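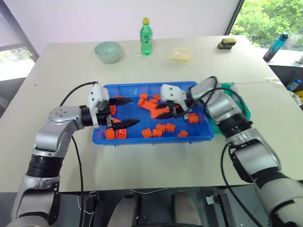

Teresa Pacheco asked whether the Dritska sorting tray can be stacked with the bricks still in it. Yes, up to 4 high, provided the contents stay below the rim.

Dritska Sorting Tray, blue

Shallow rectangular tray for building bricks and other small parts. Raised walls, flared rim for lifting. Molded in one piece from plastic. Bricks are sold separately.

Depth, inside: 11 cm is the Karam bin; the Dritska is the shallow version and does not take the Karam lid.
Maximum load, stacked: 18 kg on the bottom tray
Maximum wash temperature: 70 °C
Pack size: 4

Spread the bricks in a single layer when sorting by length. Long bricks go in first, along the rear wall. For deeper storage, transfer the sorted parts to Karam bins.

Do not cut or trim the tray with a heated blade. Abrasive pads will dull the surface.

Replacement trays are supplied singly. Orders placed before 11 a.m. leave the Lesuditz warehouse the same day.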